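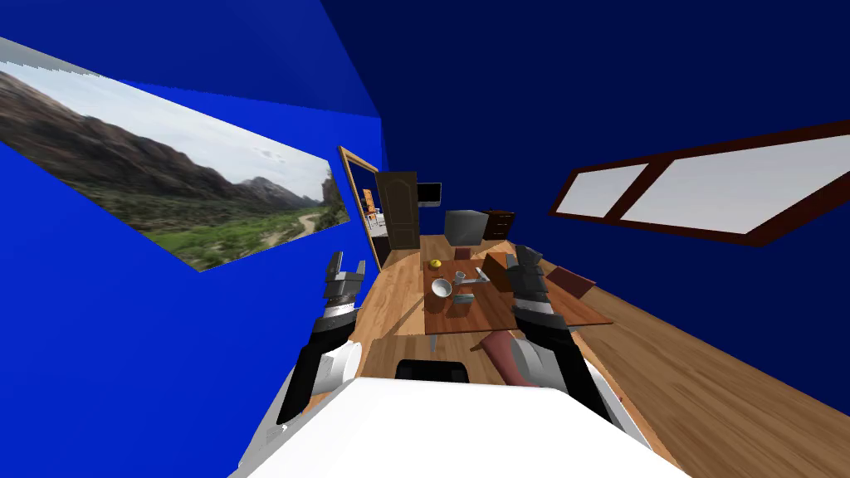
Plank floor and table, wood finish

Vollel Hardwax Floor Oil, satin

Vollel is a one-coat oil for bare or sanded timber floors, stairs and table tops. It soaks into the grain and leaves no film, so worn patches can be treated without sanding the whole room. Made in Bukcombe.

Sizes: 200 ml, 1,000 ml
Product code: 562
Shades: Clear, Honey, Smoked
Thinner: none required

Preparation
Sand to 120 grit and vacuum twice. Old varnish must be fully removed. Softwood takes more oil on the first pass than oak or ash — buy the larger tin for pine.

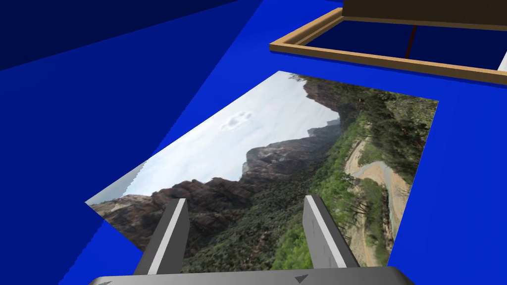

Application
Stir the tin well, scraping the base. Spread thinly with a white pad or short-pile roller, working along the boards. Leave for 15 minutes, then buff off everything that has not gone in. Oil left standing on the surface will stay tacky and mark.

Keep the room aired. Light foot traffic after 24 hours, rugs after seven days. Do not wet mop in the first week.

Rags soaked in oil can catch fire by themselves. Lay them flat outdoors to dry or store them under water in a lidded metal tin.
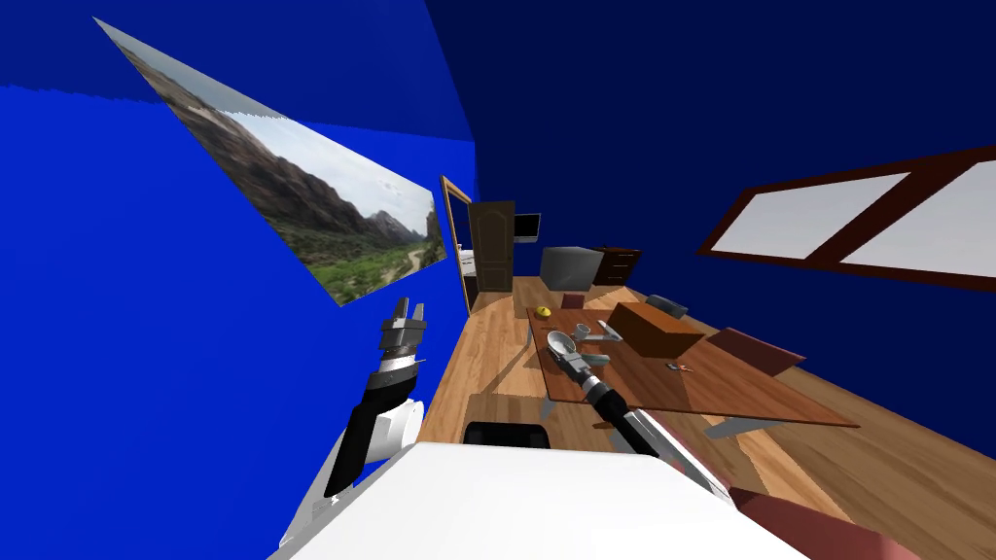 Care
Sweep or vacuum as normal. Wash with Miden Floor Soap, well diluted, and a wrung-out mop. Steam cleaners will lift the finish.

Orders placed before noon on Thursday leave the same day. Full pallets are supplied through Wongsuwan. For trade prices and data sheets contact Amr Kabbaj at the Bukcombe office.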